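Two-finger gripper or suction for a basket of mixed soft and hard things?

tinbridge
Member

Hello all. We sort small items out of a wire basket with one arm and a fixed camera. Until now we used a Zwane suction cup, and it is good on boxes and tins, but it cannot hold cloth or anything knitted. I have an offer for a Garnesden two-finger gripper at 275 euros. Before I ask for the money, I would like to know if parallel fingers really are better for such a mix, or if I only change one problem for another. The baskets are full to the rim and I can not spread the things out first. Thank you in advance.

palletjack_9
Member

Suction for flat things, fingers for the rest. Get both and a tool changer. Not cheap.

Ormond K.
Regular

Depends how thin the fingers are. Ours were fat ones and they pushed everything into the corners of the bin. Never tried the Garnesden so can't say. Check the weight too, what does your arm carry? Ours was slow as anything with the heavy gripper on it.

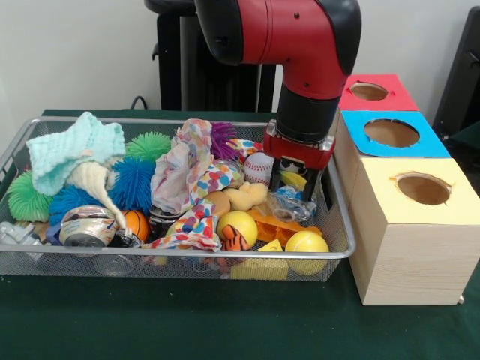
Lesia Demchenko
Test engineer, Grellargate · Answered 9/27/23

I compared both types in June, on the same kind of load: balls, plush toys, printed cloth, a tin can, a plastic bag, all in one mesh basket. With two fingers we made 272 tries and 165 of them ended with one item in the correct box. With suction the number was lower, mainly because of the cloths and the spiky rubber balls, where the cup finds no closed surface.

The fingers have their own weak side. A smooth ball between two cloths likes to jump away when the tips close, and near the rim the fingers can touch the mesh before they reach the item. I set the camera so that it sees the tips until the last moment, and I go in straight from above – a tilted approach gave us more contact with the wall.

For your basket I would take the fingers and keep the cup for the flat boxes. Please ask the seller for the full opening width and measure your biggest ball first.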